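Cuaderno de taller. Departamento de animación, proyecto Brustix (largometraje)
28/02/2018
Anotaciones de la sesión de revisión del tráiler y de las pruebas de pelaje. Redacta: Yasir Arain.

Se retoma el montaje del segundo tráiler en el punto en que quedó pendiente. La distribuidora Wavora solicita que el avance no revele la travesía completa y que el chiste del faro pase al cierre, después del título. Se ha probado esa ordenación en la versión 7 y el ritmo mejora, si bien la réplica de la abuela Mastis queda pegada a la cartela y se pisa con la música. Se acuerda retrasar la entrada del metal tres fotogramas y volver a escuchar la mezcla en la sala pequeña, no con auriculares.

Duración de la versión revisada: 83 segundos. Wavora no ha fijado un máximo por escrito. Conviene pedirlo antes de cerrar el color, dado que en el primer avance la indicación llegó con el máster ya entregado y hubo que rehacer las cartelas en todos los idiomas.

Pruebas de pelaje. El personaje de Mastis presenta parpadeo en el cuello en los planos de cubierta. Chepkoech Shirima atribuye el defecto a la interpolación de las guías cuando el personaje gira la cabeza con rapidez, y propone fijar la semilla de dispersión por plano. Se lanzó una prueba con la semilla fija y 50 muestras por píxel. El parpadeo desaparece en el cuello, pero persiste en la barba, donde las guías proceden todavía del modelo antiguo. Queda por comprobar si basta con transferirlas o si es necesario peinar de nuevo. No se modificarán los planos ya aprobados hasta disponer de esa comprobación.

Sobre el estilo de movimiento: la dirección insiste en conservar las poses extremas y los cambios bruscos, sin intermedios suavizados. En la escena del comedor se habían añadido intermedios por defecto al exportar las curvas. Se han retirado. Se ruega al equipo que revise las tangentes antes de publicar cualquier plano, puesto que el error no se advierte en la previsualización a media resolución.

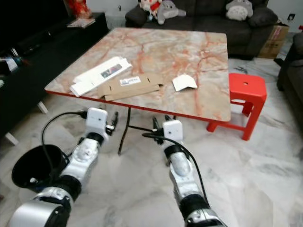

Cuaderno de taller, vol. 3, pág. 83

Música y sonido. Se recibe la maqueta del tema principal, a cargo del estudio Říha. El motivo funciona bien en la persecución y resulta excesivo en la escena del camarote, que pide algo más contenido. Se solicita una variante sin percusión. El efecto de la sirena del barco coincide en tono con la primera nota del tema; Říha ofrece transportar la pieza, aunque en este cuaderno se deja constancia de que sería más sencillo cambiar la sirena.

Doblaje. La voz provisional del capitán sigue en el montaje. Los animadores han sincronizado los labios con esa pista en siete planos, por lo que la grabación definitiva deberá ajustarse a ella o asumir las correcciones. La asignación del intérprete corresponde a producción y no se ha comunicado todavía.

Incidencias técnicas. El servidor de render rechazó durante la noche los trabajos de la secuencia de la tormenta por falta de memoria. La causa parece ser la espuma, que se cargaba en caché completa incluso en los planos interiores. Se ha separado en una capa propia y se ha desactivado donde no se ve el mar. El consumo desciende, pero no se ha repetido la secuencia entera. Shirima la relanzará con prioridad baja para no interferir con el tráiler.

Observación para la próxima revisión: el público del primer pase interno rió en la entrada del perro y no en el diálogo siguiente, que quedó tapado. Se estudiará alargar la pausa hasta 3 segundos. La guionista prefiere suprimir la réplica. Por mi parte la mantendría, ya que prepara el asunto de la maleta.

Calendario. El estreno continúa previsto para agosto. La entrega de la copia sin color a Wavora depende de que se resuelvan la barba y la espuma, en ese orden.

Pendiente:
Confirmar por escrito la duración máxima del avance.
Transferencia de guías de la barba (Shirima).
Variante del tema sin percusión (Říha).
Cartela final: corregir el interlineado y comprobar el acento del nombre de Říha en los créditos, que en la versión 7 aparece sin él.
Revisión de tangentes en el comedor (Arain).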